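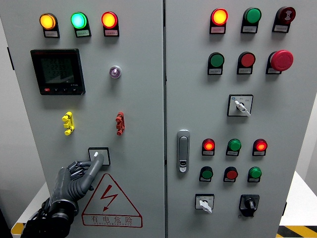
*One finger on the selector switch, just over the red lightning-bolt warning triangle. Three lamps glowing along the top of the left door.*

# Workshop tips: letting a robot near the switchboard

Filed under: power, machines, things the brochure skips

Every few months somebody writes in to ask if they can get a robot to work the switches on their workshop cabinet. Lately it's been people who have seen the Bumitz demo at the Zadville trade hall and come home with ideas. I went too. I'm not sold, but I've spent enough evenings on it since to have opinions, and a few of them might save you a fingertip or a contactor.

Usual warning first. Anything behind the door of a cabinet is a job for a licensed electrician. The tips below are about the outside: buttons, lamps, labels, and who or what is allowed to touch them. If your cabinet was wired by the previous owner of the shed and the labels are in biro on masking tape, stop reading and ring a sparky.

## Start with the boring question

Why does the switch need pressing by a hand at all?

If you want the dust extractor to come on before the saw, there are relays for that and they've been around longer than I have. If you want the compressor off at 6 pm, buy a timer. A five-fingered hand reaching for a selector is about the most expensive and least certain way to close a contact that anyone has come up with. The sellers say the point is that you don't have to modify the panel. Fair enough, for an old panel that can't be altered, or a rented one. For the rest of us it's a lot of machinery standing in for an afternoon's wiring.

I'll keep going on the assumption that you have a reason.

## Labels before anything else

Go and stand at your panel and read every label out loud. If you can't say what a button does from its label, a machine that has been taught the panel from photos has no better chance, and it won't look puzzled about it either.

- One label per device, below it, same side every time.
- Use the words your crew uses. "Main extraction" beats "K3".
- Engraved plates outlast printed tape. Printed tape goes brown near a heater.
- Where a panel came from overseas, keep the original labels and add yours beside them. Don't cover a danger sign with your own sticker, however tidy it looks.
- Keep the lettering big enough to read at arm's length. Plenty of factory plates aren't.

## Don't trust colour

Green for go and red for stop is fine as a habit and hopeless as a rule. A red lamp might mean a fault on one panel and live supply on the next. Amber could be nearly anything. I've seen a row of buttons go green, red, green, and you would want to know exactly which green you were after before you sent anything to push one.

Write down what each lamp means when lit and what it means when dark. Tape the sheet inside a plastic sleeve on the wall beside the cabinet. Then use the same sheet when you set up the robot. If the two ever disagree, the sheet wins until someone qualified has checked.

And a lamp that's out isn't proof of anything. Bulbs fail. An unlit lamp has never made a circuit safe to work on, and neither has a robot reporting that it saw an unlit lamp.

## The emergency stop belongs to people

This is the one I get cranky about. The Chala starter kit instructions list "e-stop press" among the things you can teach the arm to do, with a cheerful little tick next to it. I'd cross that out.

The big red mushroom is there for a person in a hurry. Some rules I'd hold to:

1. The robot never presses it as part of normal work. Normal stopping has its own button.
2. The robot never, ever releases or resets it. A person does that, after looking at the machine with their own eyes.
3. The robot's parked position must leave a clear path to it. Walk up with your arms full and see whether you can still hit it with an elbow.
4. The robot needs a stop of its own, somewhere you can get to without leaning past the robot.
5. Find out what your panel's stop cuts. On many set-ups it won't touch the robot, which is running happily from a power point on the other wall.

Test both stops before each session. It's dull. Do it anyway.

## Lockout still means lockout

If somebody is working on the machine downstream, the isolator is off, their padlock is on it and their tag is hanging from the padlock. A robot doesn't get a padlock, and "I've told it not to go there" doesn't count as one. I've heard "it's disabled in the software" offered with a straight face.

Lock out the robot as well. Two isolations, two locks, and the keys in the pocket of whoever has their hands in the works.

Automatic restart should be off. If the power drops out and comes back, the panel should wait for a person and so should the robot.

## Mark the floor

Hazard tape is cheap and I don't know why people are so stingy with it. Stretch the arm out as far as it goes in every direction, add room for a person to step back, and tape that. If your workshop is too small to fit the tape, it's too small for the arm.

Tape lifts at the corners under trolley wheels. Degrease the concrete first, press the edges down with the back of a spoon, and don't mop for a day.

While you're down there, look at the cables. Nothing should trail across the walkway between you and the cabinet.

## Fingers and force

Panel buttons are sprung and fairly forgiving. Selector switches aren't so much. They want a turn or a flick in a particular direction, and a fingertip that shoves straight at one may do nothing, or may crack the mount, or may leave the lever halfway between positions. Halfway is the worst result, in my view.

- Set the force low and creep it up. If you need more than your own little finger would use, something is wrong.
- Watch what the finger covers. A fingertip over a small toggle hides the very thing you're trying to check.
- Check the knuckles and thumb too. The pointing finger may be on target while the rest of the hand drifts into the neighbouring sockets.
- Keep bare metal away from test sockets. Ask the maker in writing what the hand is covered with and what voltage it's rated against. I asked Bumitz and was sent a colour chart.

## Ask for confirmation from somewhere else

A robot saying it pressed the button tells you it moved. You want to know whether the circuit changed state, and the place to learn that is the circuit. Read it off an auxiliary contact, or the meter, or the motor itself.

I kept a tally through March on a dead practice panel: old door, no supply, lamps run from a small battery. Out of 445 presses I logged, 7 were reported as done when the switch hadn't moved. You may think that's pretty good. I think about which 7 they would be on a live one. The Prulholm people told me their newer software would catch those. Maybe so, and I'll count again when I've seen it.

A practice panel is worth building, by the way. Salvage yards will let a scrap door go for next to nothing. Have someone competent confirm it's stripped of anything live or stored, screw it to a sheet of ply, and do all your learning on that.

## About "compliant"

You'll see this word on the box. Ask: compliant with what, and which part of it? An arm can meet a standard by itself and your installation can still fall well short, as the assessment has to cover the arm, the hand, the panel, the room and the people in it. There are published standards for robot safety and for the electrical equipment of machines. They cost money and they're heavy going, but your library or trade association may have copies you can read on site.

Ring your insurer before you plug anything in. Get the answer by email. Mine took 3 weeks to reply and then wanted a written risk assessment, which turned out to be the most useful document of the lot.

## Short list for the wall

- Sheet of lamp meanings up to date
- Both stops tested
- Path to the red mushroom clear
- Tape down, nobody inside it
- Automatic restart off
- Locks on if anyone is working downstream
- A person present who knows the panel, the whole time it's running

Next month: getting the smell of cutting oil out of overalls, and a reader's question about storing masonry bits.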